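Gedgate Textile Handling Project
Progress report to the Prestitz Fund
Reporting period ending March
Submitted by Jean MacBrayne, Project Lead

1. Summary

Work on the two-arm sock handling cell continued through the period, with one interruption. A fault in the right arm led to a stop of all powered work while the cause was established and the safety arrangements were reviewed. No one was injured and no equipment was lost. The arms have since been returned to use at reduced speed. Of the 767 handling trials planned for the period, 436 were completed. We expect to recover part of the shortfall in the next period and ask the Fund to note a revised date for the second milestone, as set out in section 5.

2. Work carried out

The task under study is the pairing and basketing of mixed socks by two arms working from opposite sides of a shared table. Each sock is picked up, held at both ends, stretched and then placed. The stretch is the step of most interest to the project, as it is the only one in which the two arms are mechanically joined through the item they hold. It is also the step in which the fault occurred. 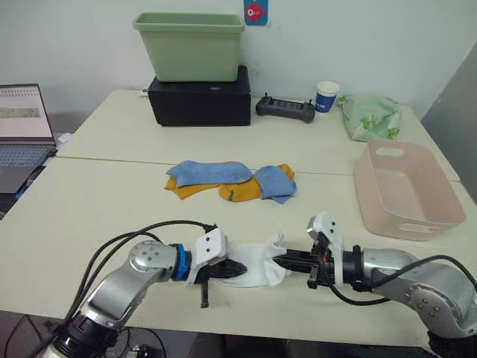
Figure 1. White sock held between the two grippers, with blue and yellow socks on the table beyond.

Trials before the fault used the standard grip force and the full travel speed agreed at the start of the project. Results for plain socks were in line with expectations. Socks that bunched between the grippers gave a higher rate of dropped items, and we had begun to adjust the approach angle of the right gripper when work was halted.

3. The fault

Shortly after 2 p.m., during a stretch, the right arm continued to pull outward after the control software had issued a hold command. The left arm kept its position as instructed. The sock slipped from the left gripper and the right arm traveled a further 30 millimeters before the operator pressed the stop button. The operator was seated outside the marked reach of both arms.

The log review was carried out with Dmytriv, who supplied the control software. It showed that the hold command had been sent but was not acted on by the right arm for 259 milliseconds. The delay was traced to a worn connector on the gripper cable, which caused repeated short losses of signal as the arm moved. The software treated each loss as a brief pause in traffic and kept the last motion command active. In our view the second point is the more serious one — a worn cable is to be expected over time, and the cell should come to rest when one fails.

4. Corrective action

The following steps have been completed:

The gripper cables on both arms were replaced and rerouted to reduce bending at the wrist.

The control software was changed so that any loss of signal on one arm stops both arms.

A limit on pulling force during the stretch was added, set well below the previous value.

Travel speed was cut by half until the independent check is finished.

Cable inspection was added to the start-of-day checklist, to be signed by the operator.

Ikach has been engaged to carry out the independent check of the stop function. Their first visit found the new behavior to be as described, and they asked for one further test with the arms at full extension. That test has not yet been done. Stretch trials resumed at the lower speed with matched pairs, and the force limit is being tuned on these before other items are brought back.

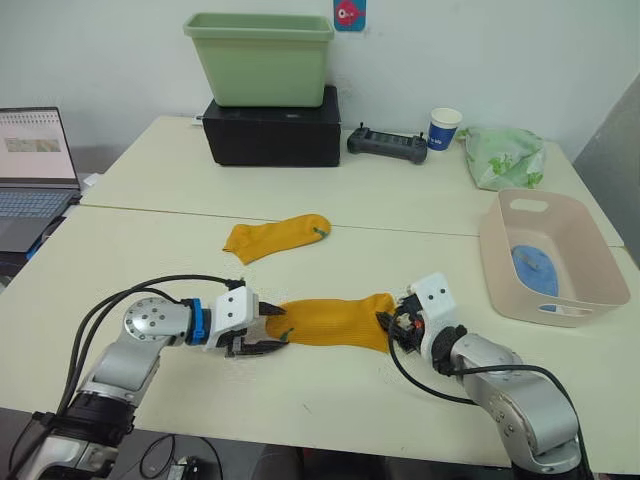

5. Effect on schedule and budget

The second milestone will move back by five weeks. The cost of cables, software changes and the independent check has been met from the contingency line, and no additional funds are requested. Should Ikach require a separate hardware stop circuit, we will write to the Fund with a costed proposal before any order is placed.

6. Next period

Full-extension test with Ikach, and return to normal speed if the result is satisfactory.

Completion of the remaining trials, beginning with socks that bunch in the grip.

Written fault procedure for all operators, with a copy to the Fund.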